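The Gimden Surface Kit, after a month at the kitchen table

I teach geometry to grown-ups in the evening, and I've bought more paper model kits than I have shelves for. Most of them give you the five Platonic solids, a tube of glue and not much else. The Gimden kit goes somewhere I've wanted a kit to go for years: polyhedra that never close up into a ball. You build a torus out of triangles, then a double torus, and then (my favorite!) a big piece of a sponge-like surface where six squares meet at every corner and the whole thing could carry on forever in all directions if you had enough card.

There are 23 sheets, pre-scored, and the scoring is beautiful. Every fold went where it was supposed to go, mountain or valley, and I only tore one tab, on the double torus, when I was rushing. The tabs are numbered so that matching numbers meet, and the little booklet by Rok Stoyanova is a joy. It starts with Euler's formula, V − E + F = 2, has you check it on a cube, and then hands you the torus and lets you find out for yourself that you get zero. My student Orlando Montoya worked it through 4 times before he believed it, and then wanted to know what the double torus would give. Minus two! The booklet makes you wait a few pages for that, and the wait is worth it.
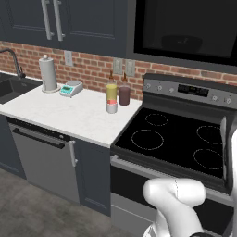
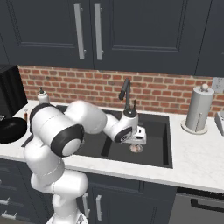

The sponge took me 14 evenings, mostly because I kept stopping to look through the tunnels. You build it in small blocks and join them at the end, and the joining is the one place where the instructions get thin. Step 5 says "attach the remaining blocks" over a drawing that could mean either of two arrangements. If you remember that no square ever caps a tunnel, you can sort it out, but a beginner could lose an evening there. I'd love a second drawing from the other side.

The card is heavier than what I had in the old Bindbridge set, and it holds a crease without going fuzzy. It does want a slow glue. I used plain white craft glue on a toothpick and had time to nudge the corners into line.

My other small gripe is color. The sponge divides space into two identical halves, inside and outside, and printing the two faces of the card in different colors would show that off at a glance. Gimden prints one side only. I painted a few of the spare pieces blue on the back and they look terrific.

Would I buy it again? I already have, for my niece, who is in high school and folds faster than I do. Start with the torus even if the sponge is calling you.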